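Wavstead Cape

The Wavstead cape is a short, full-cut shoulder cape with a standing collar, worn over everyday clothes in cool weather and, for a good many of its fans, over nearly everything else as well. It takes its name from the coastal town of Wavstead, where the dressmaker Kylie Ormsby first sold it from the front room of her shop on Hollon Street.

Origins

Ormsby had spent years sewing costumes for the town's July pageant, and she had grown fond of the short capes the riders wore (they were warm, they swung nicely when you turned around, and they hid a multitude of hurried hems). She made a plainer one for herself in gray wool, wore it to market, and was stopped so often by people wanting to know where she'd bought it that she cut 22 more that winter. All of them sold before spring.

Cut and materials

A traditional Wavstead is made from 7 curved panels joined at the shoulder and closed with a single large button at the throat. The hem should fall just below the elbow, though taller wearers often ask for a little extra. Wool is still the favorite, and the mill at Cullier wove a soft, heavy cloth for it that older owners remember very kindly indeed. Linings are where people let themselves go a bit: plum, mustard, bright floral prints, whatever makes the wearer smile when the wind catches it.

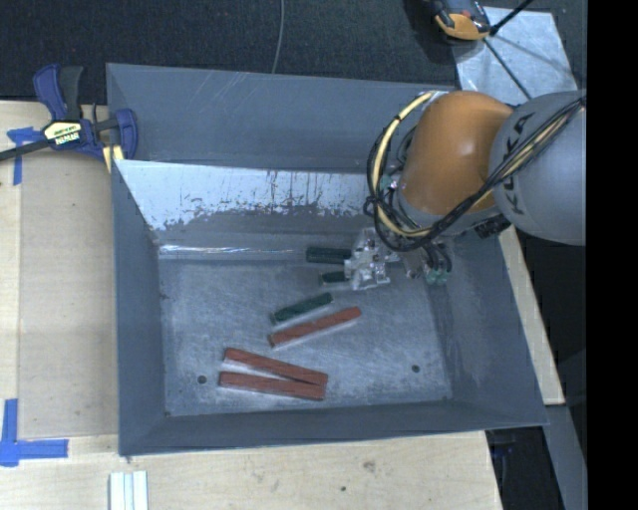

Later versions

The designer Rangi Whitcombe, who had learned pattern cutting at McKinnon College, brought out a longer version with slits for the hands, and it won over plenty of people who loved the look but wanted to carry groceries. His first lookbook showed 9 of them, all photographed in black and white, and copies are still passed around among collectors.

Purists prefer the short cut, and will tell you so at some length over coffee. Both styles are worn at the pageant today, usually with flat boots and a plain hat.

See also: Capelet; Pelerine; Opera cloak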